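Lerner Residence Hall Kitchens: Changes to Shared Cooking Spaces for the Spring Term

The Office of Residential Services has completed its yearly review of the shared kitchens in Lerner Hall and Briswood House. Residents of both buildings are asked to read the following notes before the start of the spring term. The changes apply to all floors, including the ground-floor kitchen in Briswood House that is used for evening events.

Opening hours

Kitchens will open at 6 a.m. and close at midnight. The earlier opening time was requested by residents with morning placements and will remain in effect through May. Ovens and cooktops will switch off at 11:30 p.m. Refrigerators, kettles and microwaves are not affected. Residents who are observing a fast and need to cook outside these hours may apply for an access extension at the front desk of either building. Extensions granted in the fall do not carry over and must be requested again.

Food storage

Each resident is assigned one refrigerator shelf and one dry cupboard. Shelf labels from the fall term will be removed in January and new ones issued at check-in. Food that carries no name and room number will be moved to the sharing shelf by the door, where any resident may take it. Opened meat, fish and dairy products without a label will be thrown away.

The office received 182 comments on storage during the fall term, more than on any other subject. Most concerned freezer space. In response, two upright freezers have been ordered for Lerner Hall and will be placed in the second-floor and fourth-floor kitchens. Briswood House will receive none this term, as the wiring in the east wing cannot carry the additional load. Work on the wiring is planned for the summer.

Residents are reminded that private refrigerators are not permitted in bedrooms. The single exception is for the storage of medicine, for which a form is available from the health office.

Cleaning

Cleaning staff will continue to wash floors and counters each weekday morning. Staff do not wash dishes. Pots and pans left in the sinks overnight will be placed in the gray bins under the counter and kept for two weeks, after which they will be donated. In the fall term, 19 bins of unclaimed kitchenware were passed on in this way - a good deal of it in excellent condition.

Cooking oil must not be poured down any drain. A collection drum stands beside the recycling point behind Pfeiffer Library and may be used at any time of day. Oil should be cool and in a closed container when it is brought over.

Alarms and ventilation

Extractor fans should be running whenever a cooktop is in use. Kitchen doors are fire doors and may not be propped open. The alarms in Lerner Hall were adjusted in December after several early-morning evacuations, and the office would be glad to hear from residents on the third floor in particular as to whether the change has been sufficient. When an alarm sounds, every person must leave the building by the nearest stair, including those who believe they know the cause.

Booking for group meals

The large kitchen in Briswood House may be booked by groups of residents for up to three hours. Bookings are made through Plonura, the same system that is used for music rooms and the laundry. The person who makes the booking is responsible for the condition of the room at the end of the meal. A refundable deposit is no longer required. Groups that wish to invite guests from outside the university should give the names of those guests to the front desk by noon on the day of the event.

The long tables may be moved but must be returned to their places along the window wall. Folding chairs are kept in the closet across the hall, and the key is held at the front desk.

Questions and comments

Comments on these arrangements may be left at the front desk of either building or sent through the residents' page. The office will report on freezer use and on the new opening hours in the April newsletter.
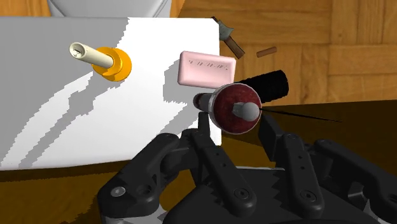 Page last modified: January, Office of Residential Services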